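Trandthorpe's Harbour Hotel to reopen as a lighthouse, more or less

September 2, 2022

Trandthorpe Pleasure Park has confirmed what anyone who has walked past the scaffolding this summer will have guessed from the stripes. The Harbour Hotel, which shut in July with the promise of "a light refresh", will reopen next spring as the Lamplighter, a hotel themed from cellar to chimney around the Brotum stories.

For those without small children, Brotum is a nervous lighthouse keeper who is afraid of the dark. He has a talking gull, a leaky boat and a very large number of licensed lunchboxes. The park has had a Brotum boat ride for six years and a Brotum breakfast for four, at which he comes round the tables and is startled by the toast. A hotel was always coming.

The building has 300 rooms, and all of them will be done over. The park is calling 18 of these Keeper's Rooms, which means they are on the top floor, have a round window and cost more. The remainder will be known as Cabins, including the ones that overlook the coach park. Those will be Landward Cabins.

"We wanted guests to feel they had stepped into the story," said Refilwe Zulu, who is in charge of hotels at Trandthorpe and has been since the days when the Harbour's theme was mostly carpet. "Every corridor has a bit of the tale in it. If you walk from the lifts to the ice machine on the second floor you'll get the whole of the storm chapter."

Asked what happened if you took the stairs, she said the stairs were still being discussed.
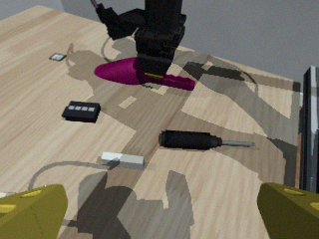 The lobby is where most of the money has gone. The check-in desks are being replaced by the hull of a boat, and a lamp will turn slowly overhead from four in the afternoon until the last families have gone up. Tshabalala, the design studio which did the park's indoor ghost train, has been given the job, and has thrown out the navy and white of the old Harbour in favour of the colours in the books, which are not shy. Think of a magenta-purple slipper on a pale wooden table, then think of it as a sofa, and you are close to the lounge. The curtains are mustard. Shireen Mthembu of Tshabalala said that children who had seen the samples were delighted and that adults "get there after a coffee".

There will be a moving Brotum in the lobby too, sitting up in the gallery and peering down at new arrivals. He is being made by Dukex, the firm behind the gull on the boat ride. Regular visitors will remember that the gull spent much of its first season facing the wall. Dukex says the new figure can blink, wring his hands and drop his lantern, and that the lantern is on a string.

Food has been thought about at length. The carvery, which had its followers, is gone. In its place comes the Galley, a buffet with a ship's bell that staff will ring when fresh chips come out. The park tried this out at one of its cafés in July and has since agreed on a smaller bell. Upstairs there will be a bar called the Dark Side of the Rock, for grown-ups, where Brotum will not appear. Several parents on the park's own message board have already asked whether it takes bookings.

The pool survives. It will get a slide, a wreck and a new name, the Bilge, which the park says tested well with the under-tens. It did not say how it tested with anyone else.

Not everyone is cheering. The Harbour was the cheapest of the three hotels on site and the only one where you could hang a wet coat up without a character on the hook. Gert Msimang, who has stayed there with his family each summer since it opened and who runs a website devoted to the park's older rides, said he would miss it.

"It was a plain hotel next to a roller coaster," he said. "You came back, you sat on a brown bed, you took your shoes off. I don't want a gull in there with me."

He has booked for May all the same, in a Landward Cabin.

Prices are the other sore point. Trandthorpe has not put out a full list, and says only that the Lamplighter will sit "comfortably between" its other two hotels. As the Harbour used to sit comfortably below both of them, regulars have been able to work out the direction of travel. Early entry to the park, which came free with a Harbour room, will be kept for Keeper's Rooms and sold as an extra to everybody else. Parking will be free for hotel guests until the end of the first season, after which the park will "look at it".
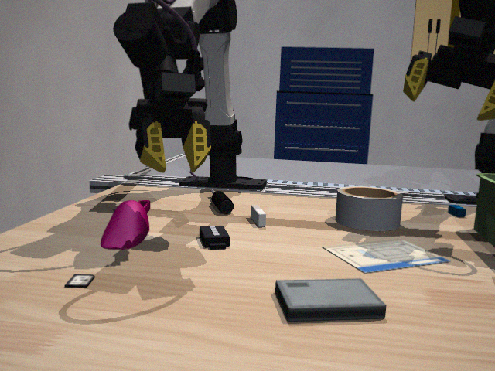 Karabo Naidoo, the park's head of guest services, was keen to point out that some things are staying. The family rooms will still sleep six, in two bunks and a double. The luggage store by the front gate will still open early, and the walk to the turnstiles will still take four minutes, though it will now go past a shop. Guests who had booked the Harbour for this autumn have been moved to the other two hotels at no extra charge, and Naidoo said there were only a handful left to ring.

One of the stranger questions has been what to do about the old hotel's anchor, which stood outside the front door and on which a good many people have been photographed as toddlers. It does not fit the new look, as Brotum's boat in the books has no anchor and that is how most of his troubles begin. A petition asking for it to be kept had gathered 928 names by the time the park gave in. It will be moved to the picnic lawn behind the boat ride and given a small sign. The wording of the sign has been approved by the people who look after the Brotum books.

Those people have been busy. Valentyna Prokopenko, who handles the character's affairs for the publisher, has been to the site several times to check that he is being treated properly. There are rules. Brotum may be worried but never upset. He may hold a lantern or a sandwich, but not both. He may appear on a bath mat, though not on a toilet seat, a point which Prokopenko said had come up sooner than she expected.

"They've been very good about it," she said. "There was a shower curtain we had to talk about."

The park is also promising a nightly "Lighting of the Lamp" on the front lawn, when a family picked at check-in will help Brotum get up the courage to pull the switch. Hotel guests will get in first and day visitors can watch from behind the hedge. In midsummer, when it is broad daylight until well past bedtime, the lamp will be lit in broad daylight. Zulu said the team was aware of this and that Brotum would be frightened of clouds.

Work on the outside should be finished by Christmas, weather allowing, with the red and white stripes on the tower end going on last. The tower is the old lift shaft with a hat on. It will not be possible to go up it, although there is a door painted at the bottom, and the park expects to be asked.

Booking opens later this month for annual pass holders and a week after that for everyone else, by telephone as well as online. The first guests will be let in at the start of the Easter holidays. The boat ride will be closed that week for repairs to the gull.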